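Salt, Sachets and the Tray: Arrangements at the Hollow Kitchen Counter

The following notes record how the counter at Hollow is now kept. They are published on this blog in answer to several readers who wrote after the previous entry on the larder at Clerstead.
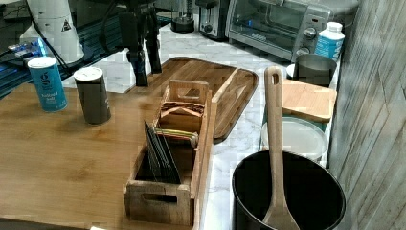
1. The caddy

The old caddy is a long open box of weathered wood, with a tall divider down the middle and a handle cut into the top of it. It came from a house clearance at Jimumstead and had been intended for the garden shed. It now serves for packets. Dark grey ones stand on edge in the left compartment, and the coloured ones — yellow, green, orange and red — are kept in the right.

Packets are to be returned to the side from which they were taken. New stock goes in at the back. Any packet found open is moved to a jar the same evening.

2. The tray

The large striped wooden tray was bought from Nechyporuk, the kitchen shop by the station, and cost 78 pounds. This was more than had been set aside for the purpose. It has rounded corners and a raised lip, and the lip has proved its worth on the marble, where spilt sugar used to travel as far as the wall.

The tray is wiped daily with a damp cloth and dried at once. It is oiled every 4 weeks, using a food-safe oil and an old cotton rag, and left overnight before anything is put back on it. It should not be left standing in the sink under any circumstances.

3. The salt

Natural salt is kept in the bright blue canister with the white lid. It stands on the wooden tabletop beside a darker canister with a white top, within reach of anyone cooking. An earlier arrangement placed the salt in the wall cupboard, and was given up in December after repeated complaints at mealtimes.

Coarse salt remains in the larder. Requests to bring it forward have been considered and declined for the present.

4. Appliances

The appliances stay in a row along the back of the marble counter. Each is to be unplugged before the surface beneath it is cleaned. Crumbs collect behind them more quickly than one would expect, and the whole row is therefore pulled forward once a month.

5. Matters outstanding

A second caddy has been proposed for the cutlery. The space left of the window measures 602 millimetres, which would be sufficient, but a suitable box has yet to be found. Readers who know of a maker are invited to write in the usual way.

The next entry will deal with the linen drawer.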